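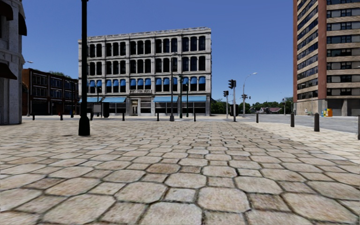
Print this page | E-mail this ticket

Ticket 393: Pavement robot rule set, plaza map
Site: Getthorpe simulation
Raised by: Abena Arthur, Cairns
Assigned to: Necati Bayram, Ikel
Status: Open, awaiting second review

Reported: In run 22 the delivery robot passed between two bollards and stopped on the road side of the kerb. Rule 9 of the Jevia code of practice requires it to wait on the paving until a crossing has been authorised.

14:10 N. Bayram. Fault reproduced. The waiting line had been drawn on the wrong side of the bollards. Line moved and the map reissued.

15:35 M. Tillman. The corrected map must complete 60 runs without a breach before the ticket may be closed. Results are to be attached in full, including any aborted runs.

16:05 N. Bayram. Noted. Runs started.

We use cookies to keep you signed in. Accept | Manage settings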